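Wooden tableware in shared kitchens: how long does a bowl last?
Project report, Adel Ait Brahim
Materials in Daily Use, second year

1. Background

My project looks at wooden bowls and what happens to them when they are used by many people. Wooden tableware is sold as a long-lasting choice, but most advice on looking after it is written for a single household. I wanted to know whether the same advice holds in a shared kitchen, where the person who washes a bowl is often a different person from the one who ate from it.
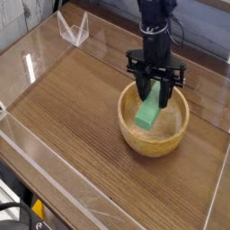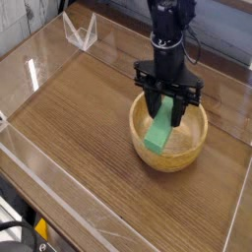

Figures 1 and 2. Round wooden bowl on a wooden tabletop.

2. Where the work was done

The study took place in the shared kitchen of Brokden, a student residence in Rimonham with five floors. Four floors agreed to take part. The fifth was having its sinks replaced and was left out. Each floor was given the same type of bowl, bought from Gratent, a small kitchenware shop in the town. The bowls were sold as beech with an oil finish.

3. Method

Each floor kept a sheet on the fridge door. People put a tick on the sheet every time they used a bowl, and wrote down how it was washed: by hand, in the dishwasher, or left to soak. I collected the sheets at the end of May and entered them in a spreadsheet.

I also checked the bowls myself for four faults: cracks at the rim, raised grain, stains and smell. For raised grain I ran a dry cotton cloth round the inside and noted whether it caught. I tried to use a scoring system from one to ten, but my own scores for the same bowl changed from one morning to the next, so I dropped it and recorded each fault as present or absent.

4. Results

The sheets showed 443 uses in total. I had planned for 1000, which was far too high. People used the bowls mostly for salad and crisps, and went back to china for anything hot.

Hand washing was the most common method on three floors. On the top floor the dishwasher was used more than the sink, and this was where the first rim cracks appeared. Soaking was recorded less often than I expected, but I found bowls standing in water several times when nothing had been written down, so the figures for soaking are too low.

Raised grain was found on every floor. Stains came mainly from beetroot and curry. Smell was only a problem in bowls that had been stacked while damp.

5. Oiling

Halfway through, the second floor asked if they could oil their bowls. I agreed, although it was not in the plan, and they used a food-safe mineral oil. The cloth caught less on these bowls afterwards. This cannot be compared fairly with the other floors, as the people on that floor had also started to take more care.

6. Problems with the study

The main weakness is the tick sheets. One went missing for part of the term and was replaced with a blank one, so those uses are lost. I should also have marked the bowls underneath, because they moved between floors.

7. Further work

Kuo, who supervised the project, suggested repeating it with a lacquered bowl next to an oiled one. I would also like to weigh the bowls before and after washing to see how much water they take up.

Materials in Daily Use student reports | Copyright remains with the author | Back to top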